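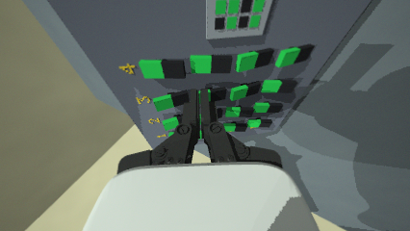
# Garen: a set of song notes for early rock and roll and rhythm and blues

Tags: music data, oral history, 45 rpm, README

Garen is a collection of short written notes on 225 single records, most of them from small labels. Each note says who sings, which instruments one can hear, how the song is built, and what is printed on the label. The notes were first kept in a paper card box, and later typed into a table for the Wirnix catalog program. This release is the table, exported as plain text.

The set is made for people who write about old records or who want to compare songs by form. It contains no audio and no scans of labels.

## What is inside

- `songs.csv` — one line for each side that was listened to
- `labels.csv` — spelling of the label names, with the variants we met
- `notes/` — the longer comments, one text file per record

For 79 of the records both sides are described. For the others only the A side is in the table. The B sides were not always playable, and in some cases the person who wrote the card did not turn the record over.

## Columns in songs.csv

- `id` — the number of the paper card. Numbers are not continuous, please do not sort by them and expect an order in time.
- `side` — A or B
- `title` — as printed, including printing mistakes
- `artist_printed` — as printed
- `artist_common` — the name under which the artist is usually known, if this is different
- `form` — twelve-bar, eight-bar, verse and bridge, or other
- `lead` — the instrument which takes the solo. Empty means there is no solo.
- `piano` — yes, no or unsure
- `year` — only filled when the label or sleeve gives it
- `conf` — how sure the listener was, 1 to 3

The column `piano` exists because the first owner of the cards was a piano player and wanted to find left-hand patterns quickly. We kept it, although a similar column for the saxophone would be just as useful. Maybe it comes in a later release.

## How the notes were made

Two listeners worked on every record separately and then compared their cards. When they did not agree on the form, the value is `other` and the discussion is in the notes folder. Speed was a problem with one turntable, so please do not trust any remark about the key of a song. We removed the column for the key, but it is still mentioned in some of the longer comments.

## Known problems

- 13 records have a label which is partly torn or written over. The missing letters are marked with a question mark.
- The label name Man appears also as "Man Records" and "The Man". All three are kept in `labels.csv`, and we do not know if they are the same company.
- Hand claps are sometimes noted as drums.
- Live recordings are not marked. Applause at the end was often added in the studio, and we could not decide.

## Using it with Clika

Clika reads the table without changes, but it needs the semicolon as separator. Set this before the import, otherwise titles with a comma are split in two. The encoding is UTF-8.

## Corrections

Please send the card number together with the correction, and say if you own the record or know it from a reissue. Reissues are welcome as a source — only the printed fields must come from the original single.

4 comments · 11 shares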